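How do I stop chips going stale in a shared cupboard?
Posted in Kitchen & Pantry, 12/04/2018

Fatgate
Hi everyone, I hope this is the right section. There are five of us in the house now that my sister and her two boys have moved in, and we all snack at different hours, so at any given time there are a lot of half-eaten bags in the cupboard next to the stove. By the second day everything in there tastes like cardboard. I've tried clothespins, rubber bands and the thing where you roll the top down and hope for the best. My brother-in-law swears by the freezer but I can't picture eating a frozen chip and enjoying it. I don't want to spend much, and whatever it is has to be simple enough that a nine-year-old will do it without being asked twice. Also, is there any saving the ones that have already gone soft? I hate throwing food out and my mother would haunt me for it.

Briverside
Hello and welcome! I raised four kids and a husband who can't close a bag to save his life, so I feel for you. The first thing I'd look at is that cupboard. Next to the stove is a rough spot for anything crisp – every time you boil pasta the steam drifts over and gets into whatever is open. We moved ours to the hall closet one March when the kitchen was being painted, and I never moved them back. It was a bigger help than any clip I ever bought.

After that, squeeze the air out before you close the bag. Lay it flat on the counter, press gently from the bottom up toward the opening (gently, or you'll have crumbs), then fold the top corners in to make a point, like the start of a paper airplane. Roll the point down three or four times and clip it.

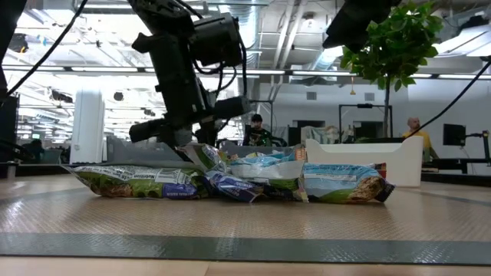 If you run out of clips, you can tuck the folded corners back over the roll and it holds surprisingly well, though it took me a few tries to get the knack and I still lose one now and then. My youngest learned it when she was seven, so I think your nephews will manage. Let them practice on a bag of the cheap ones first!

For the soft ones, spread them on a baking sheet in a single layer and give them 5 minutes in a low oven. Let them cool all the way before you judge them, they crisp up as they sit. It works nicely on plain chips and tortilla chips. Cheese puffs I've never had any luck with.

Yusuf
glass jars. done. we use big pickle jars with the rubber seal, just wash them well or everything tastes of dill

Njål Lindqvist
I'll put in a kind word for the freezer, because I was a doubter too until my wife talked me into it. Chips have so little water in them that they don't freeze hard, and you can eat them straight out of the bag. They come out cold and very crisp. I wouldn't do it with anything coated in chocolate, which goes a bit chalky on you, and pretzels I could take or leave.

The trouble is room. Ours is a small freezer, and bags take up a lot of it even when they're nearly empty, so I only do it with the big party bags that we know we won't finish that week. Everything else gets folded the way Briverside described, and I write the day it was opened on the front with a marker. Good luck with the nephews, and do try the hall closet idea before you buy anything.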